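**Lostbridge statement on the Dallo border closures**

**mapleroad77**
The Lostbridge delegation read out a joint statement in January on the Dallo closures. It was signed by 4 delegations and calls for "full respect for the rights of displaced families." It says there are 900 people waiting on the Amham side. Has anyone read the whole thing? I only have the summary.

**Toshio Ikeda**
I read it. It's two pages. The first is general language about sovereignty and dialogue, and the second asks for a visit by the rapporteur. No date is given for the visit.

**fenwick_b**
So it asks for nothing. A statement like that costs the signers nothing and lets them say they spoke up.

**Toshio Ikeda**
I don't agree. Last year the same group wouldn't put its name to any text that mentioned Dallo at all. Asking for a visit is a formal request, and Amham has to answer it in writing. 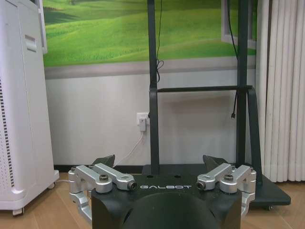
Aoi Wada thinks the written answer won't mean much. Amham replied to the last request with a letter saying the matter was under review, and it stayed under review until the session closed. She'd like to see the 900 figure sourced too - the relief office in Takeda was using 500 for the same crossing.

**mapleroad77**
The summary doesn't give a source for the 900. Could the Takeda number be registered families only?

**Toshio Ikeda**
No, the 500 is people, but only those who went through the Takeda desk. Anyone who walked to the north gate isn't in it. The footnote on page 2 says so, in small type.

**fenwick_b**
Then put it in the main text. Amham will quote the lower number and the first ten minutes of debate will be spent on that.

**Aoi Wada**
Agreed on that part. I still think a short text with one clear request beats two pages of this.

**mapleroad77**
Does anyone have a link to the footnoted version? The copy I found ends after the signatures.

**Toshio Ikeda**
I'll post it tonight, after 9 p.m. It's a scan and some of it is crooked.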